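Quiénes somos

Rindine es un taller de puesta en marcha y mantenimiento de células robotizadas pequeñas. Trabajamos para laboratorios, centros de formación y fabricantes que montan piezas ligeras y no tienen personal propio dedicado a los robots. Ocupamos una nave de 400 metros cuadrados en el polígono Shirazi y somos 12 personas entre mecánica, electricidad y programación.

Empezamos reparando pinzas. Un cliente nos traía las suyas con los dedos gastados o con el cable partido junto al conector, y de ahí pasamos a revisar el brazo entero y después la célula. Hoy la mayor parte del trabajo es de dos tipos: instalación de células nuevas y revisión periódica de las que ya funcionan.

La célula Plistach

Plistach es nuestra célula de dos brazos enfrentados sobre una mesa blanca. El izquierdo lleva una pinza y el derecho un portaherramientas con una punta fina. La usamos para formar a los clientes y para probar recambios antes de enviarlos. Como pasa muchas horas en marcha, también es la que más mantenimiento recibe, y con ella hemos escrito casi todos nuestros procedimientos.

Para revisar el lado izquierdo dejamos la pinza abierta y sin pieza, orientada hacia el otro brazo. Se despeja la mesa, se comprueba el anillo de estado de la muñeca y se sigue el cable a mano desde el conector hasta el otro extremo. El cable tiene que quedar con holgura suficiente para que la muñeca gire sin tirar de él - es la avería que más vemos en las células que nos llegan de fuera.
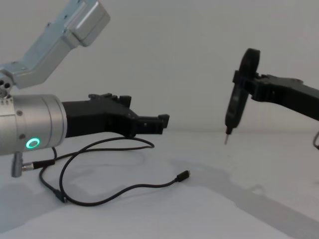
Tiempo de lectura: 2 min

En el lado derecho se revisa la sujeción del portaherramientas y la altura de la punta sobre la mesa. Si la punta se cambia, se vuelve a tomar la referencia con el programa de calibración y se repite el recorrido a velocidad reducida. Después se comprueba la separación entre los dos brazos en las posiciones de trabajo, primero uno parado y el otro en movimiento, y luego al revés.

Cada intervención queda anotada con su número de parte. El último cuaderno de Plistach se cerró en febrero con el parte 1268. Los clientes con contrato reciben copia de los suyos y pueden pedir el historial completo de la máquina.

Qué hacemos

Instalamos y calibramos brazos, pinzas y portaherramientas. Sustituimos conectores, cables y tornillería. Fabricamos dedos de pinza a medida y guardamos los planos de cada juego para poder repetirlo. No vendemos robots nuevos.

Las revisiones se hacen en casa del cliente siempre que se puede. Cuando hay que desmontar la muñeca preferimos traer el brazo al taller. El almacén de recambios lo compartimos con Pundley, que se encarga también de los envíos.

Si quiere ver la célula en marcha, escríbanos y le reservamos una mañana.

Rindine - Polígono Shirazi, apartado de correos 1797 - Aviso legal - Contacto - Volver arriba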